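Asau Table Cleanup Demonstrations - Data Card

Version 3, March 2023
Maintained by the student robotics project at Lekcombe College

Summary

Asau is a collection of two-arm tabletop cleaning demonstrations recorded by second-year students as part of the Lekcombe practical course in robot learning. The release holds 551 episodes. Each episode is stored with joint positions, gripper commands and video from several viewpoints. Students enrolled in the course may use the data for assignments, final projects and the Dravach spring competition.

Task

The operator directs both arms to gather scraps from a brown mat, using a dustpan and a hand brush, and to place them in a lined bin. Starting positions of the scraps are changed by hand between episodes. An episode ends when the operator signals completion or abandons the attempt; abandoned attempts are kept and carry the label "incomplete".

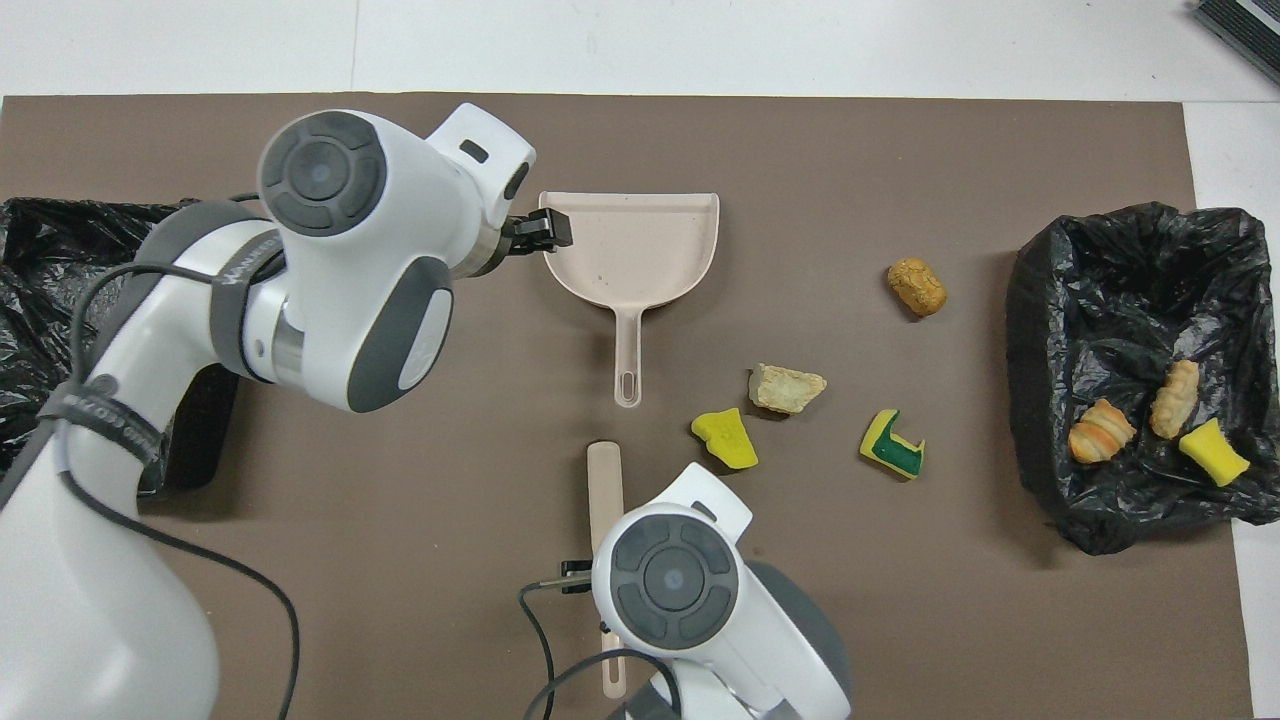
Object variety was decided by the student team at the start of the term. The working set mixes bread and cracker shapes with cut sponge, and the two kinds often share the mat, as with the roll and the yellow-and-green scouring piece between the dustpan and the right-hand bin. Annotators should record each item under its general category (baked, sponge, other) and should not guess at a finer one. Items already in a bin are not annotated.

Splits

train - 202 episodes with full annotation
unlabeled - 200 episodes without annotation
held back - all remaining episodes, reserved for competition scoring

The held-back portion is released to teams after the competition closes in April.

Annotation

Labels were produced with Kong, the annotation tool written by last year's class. Every labeled episode was reviewed by a second student. Disagreements were settled by Định Từ, who also wrote the labeling guide.
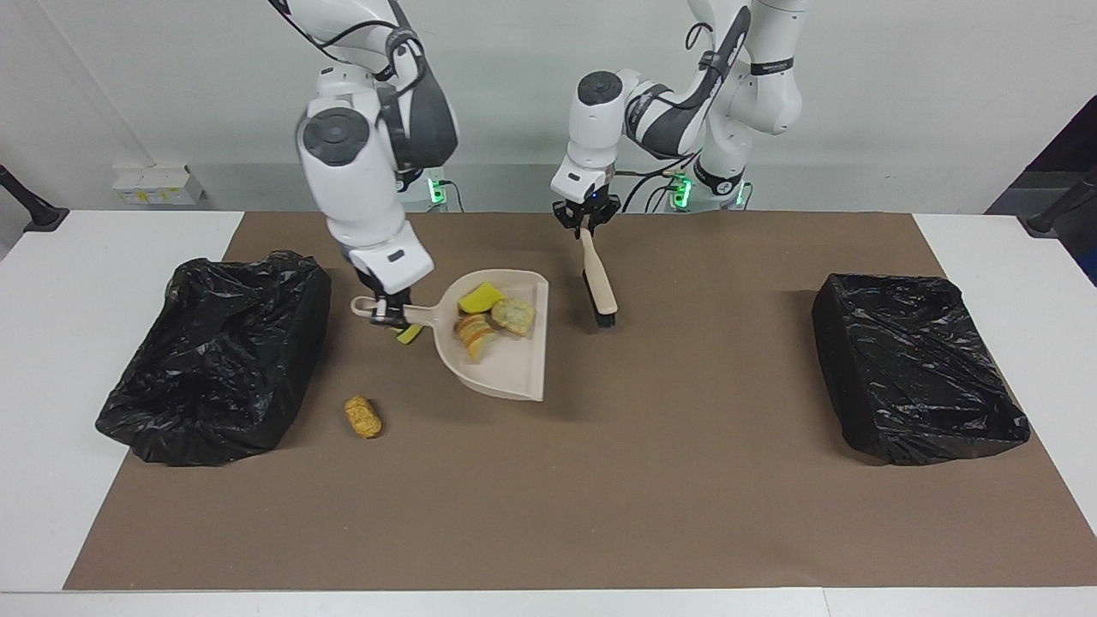 Progress labels are assigned per item and not per episode. An item counts as "collected" once it rests inside the tray of the dustpan. Three pieces would receive that label at this moment, while the small baked piece on the mat toward the left bin remains "outstanding". Contact with the brush alone does not change an item's label.

Known limitations

- All episodes use the same table and mat. Models trained on this release should not be expected to transfer to other surfaces.
- The arms hide items from the overhead viewpoint in many episodes. Labels for hidden items are carried forward from the last clear view.
- Operator skill varies - early episodes are noticeably slower than later ones.

Access and contact

Requests for access, corrections to labels and reports of damaged files should be sent to Daryna Pylypenko, project coordinator, through the course office. Please include the episode number in all reports.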